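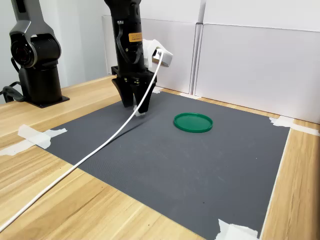

Ferdinand Eberhard

Mending and Making Do: What Three Streets Taught Me About Repair

I chose repair as the subject of my project mainly on account of my grandmother, who kept a biscuit tin of buttons, fuses and odd screws on top of her wardrobe and could find in it, sooner or later, the very thing that was wanted. When we cleared the flat I was given the tin, and I suppose I have been wondering ever since where all that know-how goes when the people who have it stop using it.

My question was a simple one: when something breaks in an ordinary household, what happens to it next? I put it to people in three streets near the college, first on paper and then, when they were kind enough to let me in, over a cup of tea. The paper forms went out in February to 620 addresses. I had rather grand hopes for them. A good many came back with only the first page filled in, and my tutor was right to warn me that the second page asked too much in too small a type. I would do that differently.

The talks were far better. One lady in Flasari Street brought out a kettle she had been meaning to see to for years, together with the guarantee, the receipt and a letter she had written to the shop and never posted. A retired tailor told me that people used to bring him coats to be turned, so that the worn side went inside, and that he still had the chalk. Younger people mostly said they would look for a film online and have a go, and then admitted (often laughing) that the thing was now in a cupboard in pieces.

What stopped them was very seldom laziness, whatever the newspapers like to say. Again and again I heard about not being able to get the case open without snapping a clip, or about a spare part that cost nearly as much as a new machine. Quite a few people simply didn't know whom to ask. Haslinger's, the old hardware shop on the corner, came up in nearly every talk. It closed before I moved here, but I feel I know it well by now, right down to the bell on the door and the drawers with a sample screwed to the front of each.

I also spent three afternoons at the Vurna repair evening's sister session, which meets earlier in the day for people who don't like going out after dark. I was put on lamps, being a beginner, and rewired a bedside one under close supervision. Its owner had bought it with her first wages and I don't think I have ever been thanked so warmly for so little.

My results can't be stretched to cover a whole town. The people who talked to me were the ones who liked talking, and those who throw everything away may well have thrown away my form too. Still, I should like to go back and ask the same households again next year, with a shorter form and larger print. My thanks go to everyone in the three streets, and to the Sindus library for the use of its photocopier.

16 May 2023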